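## 4. Tabletop Clearing Trials

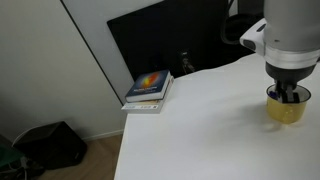 **Figure 3.** Gripper on the yellow cup, clearing task, Miyazaki room.

The clearing task was chosen as the simplest of the household chores in the study. A person who clears a table makes many small decisions without noticing them: which objects go to the kitchen, which stay, which must be kept upright, and which hold something that must not be spilled or lost. We wanted a task in which the motions were within reach of a single arm, so that failures could be traced to those decisions and to the quality of the grasp. The table was kept sparse for the same reason. In Figure 3 the only other objects on the tabletop are two stacked books near the back corner, well clear of the cup. The fingers point straight down and reach inside the rim, where there is also a small blue-purple item partly hidden by the gripper. A cup with something in it is a different object, for planning purposes, from an empty one, and the rest of this section is mostly concerned with that difference.

### 4.1 Procedure

Each trial began with the arm in its rest pose and ended when the cup had been released at the drop-off point or when 50 seconds had passed. The operator gave one spoken instruction, "clear the cup," and did not repeat it. The planner, Curkico, received the instruction as text together with the current sensor view. It returned a grasp pose, a lift height, and a carrying path, which were passed to the low-level controller without editing.

We ran 200 trials in two equal blocks. In the first block of 100 the cup was empty. In the second it contained one small, light item placed by hand before the trial. Cup position was drawn from a fixed list prepared by the second operator, who did not see the planner output. The books were left in place for all trials and were never a target.

A trial was scored as a success if the cup was standing at the drop-off point at the end of the time limit and, in the second block, if the item was still inside it. No partial credit was given. Two raters scored from video and settled disagreements by viewing the recording together.

### 4.2 Results

Failures in the empty-cup block were few. Of the 100 trials, 7 failed, all of them at release: the fingers opened before the base of the cup had settled on the surface, and the cup tipped. Lowering the release speed in later pilot work removed most of these cases, but those runs are not included in the totals.

The filled-cup block was worse, with 50 failures in 100 trials. The planner did not change its grasp when an item was present. It went on choosing the top-down pose with at least one finger inside the rim, and the finger often met the item on the way down. When contact was light, the item shifted and the grasp closed normally. When contact was heavier, the controller read the added force as a completed grasp and began to lift early. The cup then slipped before reaching carrying height.

We had expected perception to be the main problem. The logs do not support this. The item was detected before contact in most of the failed trials and appeared by name in the planner's text output. The information was available and had no effect on the grasp pose.

### 4.3 Side grasp condition

A short follow-up tested whether a side grasp would avoid the problem. With the gripper tilted and both fingers outside the wall of the cup, contact with the contents no longer occurred. The tilt brought the wrist close to the tabletop, however, and the controller rejected many poses under its clearance limit. Relaxing the limit was ruled out, as the same setting protects the table in the wiping task (Section 5). The side grasp also needs free space next to the cup, which a table after a meal seldom offers.

### 4.4 Implications for household use

The empty-cup results would be acceptable in a supervised setting. A failure rate of 7 in 100 is still high for a chore performed several times a day, and a tipped cup costs the user more time than carrying it would have.

The filled-cup results are not acceptable in any setting we considered. Cups in homes hold spoons, tea bags, pens, and coins, and a user should not have to empty each one before asking for help. Comparison with the shop-floor task in Section 6 is useful on this point. The parts bins used there also hold loose items, but the bin has a handle and a fixed grasp point, so its contents never enter the path of the fingers. Much of the gap between the two settings appears to come from the objects, which on the shop floor can be selected to suit the gripper.

All trials used one cup shape and one gripper. We did not test liquids, and the item used in the second block was rigid. Soft contents may compress under the finger and produce a different force profile at contact.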